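Moving the Trotville survival server to the new box tonight. Notes as I go, mostly so Menaka Cassim has them when she takes over the admin side in November.

World folder is 21 GB. Most of that is chunks people flew over once and never built in. Trimmed everything outside a 3,000 block radius of spawn, apart from Trirnholm, which has its own region list.

Take a copy before trimming. The tool does not ask twice.

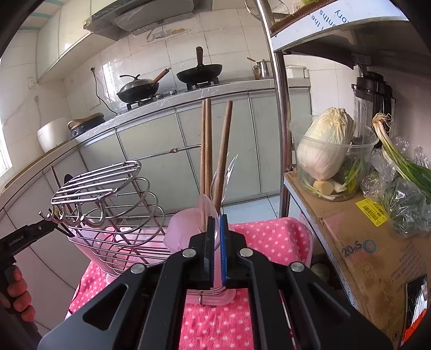
Startup script next. The old one had the Java path typed in by hand, so it broke on every update. Now it reads the path from a variable at the top. Mark it executable or the service fails with "permission denied" and no further detail.

View distance down from 12 to 8. Tick time was spiking to 182 ms whenever the Zoëga rail line loaded. Holding under 50 now with the same trains running.

Claims came across cleanly except for Roya Taheri's harbour. Two claims overlapped by one block and the plugin dropped both. Re-entered them from the old database.

Player cap stays at 100. Whitelist is on until the permissions file is checked. If you get "not whitelisted", your name is fine, try again after 9 pm.

Condari map render is still running. Expect blank tiles in the north until it finishes. Please don't restart it from the web page.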